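The Small Archive: Why Families in Rivunby Are Sorting Their Papers

Letters, receipts and school reports are finding a second life in the town's new records program.
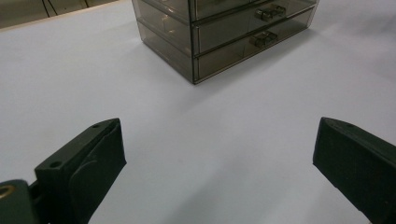

Aroha Ashby
Senior Writer, Histico

The Rivunby household records program opened in September with a modest request. Residents were invited to bring in the papers they had kept at home and to decide, with the help of an archivist, what should be preserved. The program has since received 3000 items from 79 households.

Most are ordinary. There are grocery bills, bus passes and letters between sisters. "Official records tell us when a street was built," says Kasun Ranasinghe, the program's director. "A box of receipts tells us what it cost to live there."

Families are asked to keep papers in the order in which they were found. Staples are removed, photographs are stored apart, and names are written in pencil on the folder — never on the document itself. A small set of drawers is enough for many collections.

Georges Srour spent two weekends on his mother's correspondence from Pirihi. He has given the town copies and kept the originals. "My daughters had not read any of it," he says.

Appointments are held three days a week at the Likuvwood reading room, and the program will accept new collections through the winter.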